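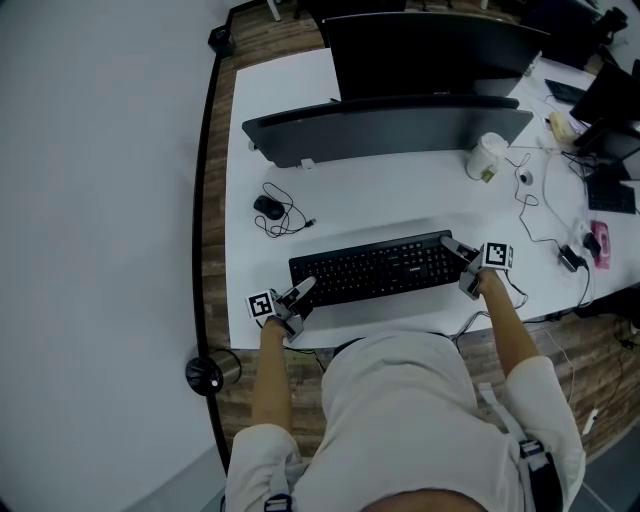

Slide 1: a full-size keyboard and a mouse on a white desk.

Okay, hi everyone, thanks for coming to the one after lunch. My talk is called "Your Desk Is a Workshop," and I promised the organizers I'd keep to the time slot, so I'm going to go quick and then we'll do questions. (Wait for the back row to sit down. Check the mic.)

So, I type for a living. Transcripts mostly, town meetings, oral histories, the odd legal thing. Last year I did the whole Flellcombe oral history project, which was 38 recordings of people talking about the cannery and the flood and, for some reason, a lot about pie. I loved it. My wrists did not love it. By April I couldn't open a jar of pickles, and that's when I started paying attention to how I was working instead of just how much.

I want to be clear up front that I'm not a doctor. If something hurts and keeps hurting, go see somebody. I went, and I should have gone sooner. What I've got for you is what I changed at my own desk, what it cost me, and what I'd skip.

(Slide 2: the word SPEED, big.)

Let's start with the thing everybody asks me at these meetups, which is how fast I type. I don't care anymore! I used to care a lot. I did the online tests at night, I had a little chart. Then I kept a log for one long file, the longest Flellcombe interview, and I wrote down every time I had to go back and fix something. I had 479 corrections in one file. Most of them were the same few words, and nearly every one happened when I was rushing to keep up with the tape.

So I slowed the playback down. Just a notch. I finished the next file of the same length sooner, and I was less cranky at dinner. Try that one first, it costs nothing.

(Pause here. Somebody always wants to argue about this. Tell them we'll come back to it.)

(Slide 3: shortcuts.)

Okay, shortcuts. Raise your hand if you use text expansion. Good, more than last year. For everybody else, this is where you type a couple of letters and the computer fills in the whole phrase. I use a little program called Plakimel for it, but there are lots of them and your word processor may already do it. I'm not selling anything up here.

The mistake I made was building a giant list all at once. I sat down one rainy weekend and made 440 shortcuts. I remembered maybe a dozen. The rest just went off by accident, so I'd be typing a perfectly nice sentence about somebody's grandmother and suddenly there'd be a mailing address in the middle of it. I deleted the whole list and started over with five. When those were automatic I added five more.

What I'd put in your first five: the speaker labels you use most, your "inaudible" tag with the brackets already in it, and any place name you keep misspelling. Mine was Rornska. I have typed Rornska wrong in every way a person can type it.

(If there's time, tell the Rornska water board story. If we're past the halfway mark, skip it.)

(Slide 4: where stuff sits.)

Next one is where things live on the desk. I had my chair too low for years. I'm short, so I'd set the chair for my feet and then reach up for the keys like a kid at the grown-up table. Now the chair goes up until my elbows are level with the desk, and there's a footrest under me. It's an old drawer turned upside down. It works great.

The mouse is the other part. If your keyboard has a number pad and you never use the number pad, that's a lot of space your mouse hand has to travel across, all day long. Some people switch to a shorter keyboard. I tried one for two weeks and missed the number pad terribly, because I do timestamps. So I moved the mouse to the left. The first three days were awful, I won't lie to you, I kept closing windows I wanted open. After that it was fine, and now I switch sides when I feel like it.

And please get your cords under control. Twist ties from the bread bag. A binder clip on the back of the desk. I knocked over a full coffee with a loose cord, onto the only printed copy of a release form, and I had to drive all the way back out to get it signed again.

(Slide 5: breaks. Drink some water here, set a good example.)

Breaks! I know, I know. We all know we're supposed to take them. What got me to do it was changing what a break is. I used to think it meant leaving the desk and making tea and coming back, and I never had time for that. Now I stop at the end of each speaker's long answer, put my hands in my lap, and look out the window until I've taken a few slow breaths. Then I start the tape again.

For longer stuff I set a kitchen timer in another room – it has to be another room, so I have to get up to shut it off. My dog hates it. I've made my peace with that.

(Slide 6: cleaning.)

Quick word on cleaning your keyboard, because people emailed me about it. Unplug it, turn it over, tap it. Soft brush between the rows. A barely damp cloth on top, and let it dry before you plug it back in. I did mine before this talk and I'm not going to tell you what came out.

If you have sticky keys after that, look up how to pull the caps for your particular model before you go at it with a butter knife. I went at it with a butter knife. The space bar never came back right.

(Slide 7: the Ezeani project.)

Last thing, and this is the fun one. We're starting a new set of transcripts for the Ezeani library, and it's all call-in radio from a local station, 1081 minutes of it to begin with. Lots of crosstalk, lots of people yelling about parking. We need typists, any speed, and I mean that. You pick your own files and there's no rush on any of them. The signup sheet is on the table by the door, next to the cookies.

(Leave slide 7 up during questions. Repeat each question into the mic. If someone asks about foot pedals, mine is in the tote bag, so pass it around and get it back.)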